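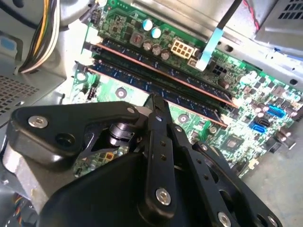
Flendasano 9, the motion planning and control package, three weeks in. We bought it for one job, taking old desktops apart for parts, and it's mostly earning its keep. Memory is where I've spent my time. Two dark blue modules side by side on a green board, white latches at the left ends of the slots, fingertip almost touching the lower one, and the planner has to know that the tip may go there and the big housing plate behind it may not. It does know. Old setup (Willico plus a heap of my own scripts) treated the whole hand as one fat box and refused to go in the case at all.

Install. 20 minutes on a clean machine, longer on mine. Docs say one config file, there are two. Second one is mentioned on the last page of the PDF, thanks for that.

Collision model is the best bit. You give it the hand as separate parts, each with its own margin, and you can change a margin for one step of a task and it puts it back after. Sounds small. Saved me days. Loose wiring is still the weak spot — power leads come down in a bundle near the top of the board and the planner either ignores them or draws a great lump round them. No middle setting. I ended up painting a keep-out zone by hand for each case model, which is dull work.

Perception is fine, not brilliant. Slots found on nearly every board I tried. Latches less so, it sometimes takes anything small and pale for one. Turning the confidence up helped but then it misses real ones. Georges Nassar wrote a little plug-in that checks for a slot next to the latch before beleiving it, and that should really be in the box.

Force control: good once tuned, horrible before. Defaults are far too stiff for pushing on a latch. Start low and creep up.

Logs. Every run gets a replay you can scrub through, with the plan drawn over the camera view. Lovely. Except it stopped writing after entry 1128 one Saturday and said nothing, carried on running with no log at all. Support (Zdenka Zupan, quick and polite) sent a patch on the Monday.

Licence is 143 a month per arm, no yearly deal. Steep for one bench. Gill is cheaper but you write your own recovery steps, and I've done enough of that.

Would I buy again, yes, for tight spaces. For plain pick and place stick with whatver you've got. Four stars, one off for the cables.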